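**Part-time boxing coach and corner assistant, Redgate Boxing Club**

Posted 2022-12-05

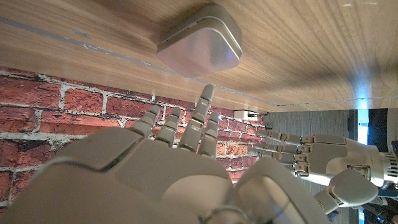
Redgate Boxing Club is hiring a part-time coach to run evening sessions and work the corner for our amateur team. The job is 26 hours a week, mostly late afternoons and evenings, with weekend travel when we have bouts. It is a paid position on a one-year contract that can be renewed.

The club has 483 members. Most of them come for fitness and will never compete. The competition team is much smaller -- 10 boxers at present, from light flyweight up to heavyweight -- and the new coach will spend half of each week with them.

## The work

- Lead beginner and intermediate classes
- Hold pads and supervise sparring for the competition team
- Work as second in the corner at club shows and away bouts
- Keep training and weight records up to date
- Check gloves, headguards and wraps before sparring, and pull anything worn out
- Help match our boxers with opponents from other clubs

The head coach sets the training plan and has the final say on who competes. You would be expected to give your opinion on both.

## What we ask for

You need a current amateur coaching certification, first aid and CPR training, and at least 2 years of coaching in a boxing gym. Time spent as an assistant counts. You will have to pass a background check before you start, as many of our members are under 18.

A ring record of your own is useful but not required. Experience with wrapping hands and treating cuts should be listed in your application. A driver's license is needed for away bouts; the club pays for gas and lodging.

Our August show against Prevodeo is the biggest date on our calendar, and vacation can't be taken that month. The rest of the year is flexible if you give us notice.

## Pay and equipment

Pay is hourly and depends on experience. Corner work on bout days is paid as a flat fee on top of that. Ralura supplies our pads and gloves, and coaches get their own set. Gym membership is free for you and one family member.

## How to apply

Send a resume, a copy of your certification and the names of two references to the club office. A cover letter is optional -- one page at most if you write one. Applicants we want to meet will be asked to coach a regular evening class, with the head coach watching, and will be paid for the session.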